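4.2 Fitting a blade by hand-held gripper

We come now to the task that gave us the most trouble and, we will admit, the most enjoyment. Readers who have put together a desk fan, a model airplane or a ceiling fixture will know the feeling of bringing a light, awkward part up to a small mount and hunting for the spot where it wants to sit. People do this with their fingertips and hardly think about it. Our question in this section is how much of that skill is left once the fingertips are taken away and a pair of two-pronged grippers is put in their place, which is the position any machine in a small repair shop would find itself in.

The blade task belongs to the shop-floor half of the Prultine set. (The household half, with its towels and jar lids, was covered in Section 3.) All of the shop-floor work was done at our Mistamcombe bench, and the Gorngate site took the same task over in August with its own people and its own table. Each operator works with one gripper in each hand, both carrying a tracking plate, so that the path of the two tools can be recorded while the person gets on with the job. Figure 4 shows the right-hand gripper holding a two-bladed propeller over the bench, with the upright stand and its star-shaped hub near the middle of the grid paper. We asked operators to bring the propeller to the hub in whatever way felt natural to them, and we were careful not to suggest a grip.
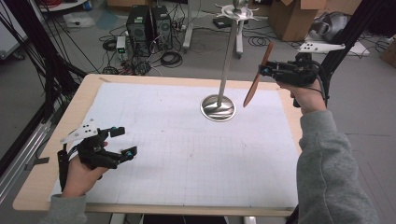 Figure 4. Two-handed work with a propeller and a metal stand, both grippers fitted with white tracking plates.

4.3 What the machine could and could not do

We recorded 730 attempts by people and trained the Medve controller on them, holding back 70 for testing. The controller learned to pick up the propeller quickly and well. It learned to carry it toward the stand, and it kept the blade clear of the rod more often than we had dared to hope. Where it fell down was in the last short stretch. A person who misses the mount will ease off, tilt the part a little and try again, all in one easy motion - and the machine tended to press on in the direction it was already going.

Part of this, we think, comes from what the grippers leave out. The recordings hold position and timing, but they hold very little about touch, and touch is what our operators told us they missed most. Several of them said they had started to watch the rod for small movements as a stand-in for feeling it, and we were fond of that idea and have begun to look at whether the controller can be taught the same trick.

So our answer to the question in the title is a friendly "not yet" for work of this sort. We would happily let the present system fetch and hand over parts in a small shop. We would not leave it alone with the fitting, and for the time being the person at the bench keeps that part of the job. Section 5 takes up the slower version of the task, in which the controller was allowed 2 tries before it had to let go and start over.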